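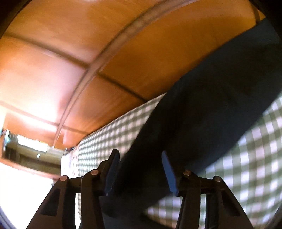
Jaws open over the dark fabric, with the green-and-white gingham underneath.

I've been running the after-school robotics club at Dundow for a while now, and every January we have the same argument. Do we enter the big competition, the one with the foam blocks and the countdown clock and the matching T-shirts? Or do we let the kids do laundry?

I'm on team laundry. Let me make my case, because a few of the parents think I've lost it.

A competition block is the same shape every time you pick it up. Kids get really good at it (some of mine could do it half asleep) and then they're mostly tuning speeds and arguing about wheels. Fine, I like wheels too. But hand the same kids a gripper and a piece of cloth and suddenly they're asking questions I can't answer! Where do you grab it? Is that a fold or an edge? How do you get the top layer without the one below it? Dark fabric is the meanest, because the folds just about vanish. Put it down on a checked cloth and at least you can tell where it stops.

Our project this year is called Jarix (the kids named it, don't ask me) and the goal is 900 recorded tries at picking up and folding cloth, all done by hand with the gripper. We're at 399 as I write this. The students at Collska, who we trade notes with, are at 201, and yes, my kids check that number every single week, so don't tell me you need a trophy to get teenagers to compete.

Is it boring? Sometimes, sure. The first 100 tries were a slog and I heard plenty of sighing. But then two of the quietest kids in the room worked out that coming in low from the side beats coming straight down, and they spent a whole afternoon showing everyone else. I never saw that happen with foam blocks.

The other side has a point about money. Smits, the hardware store in town, sponsors the competition team and gets its name on a shirt. A folded pillowcase doesn't have much room for a logo. I'd still rather write the letters and ask. If you've got old sheets, bring those too, patterned ones especially.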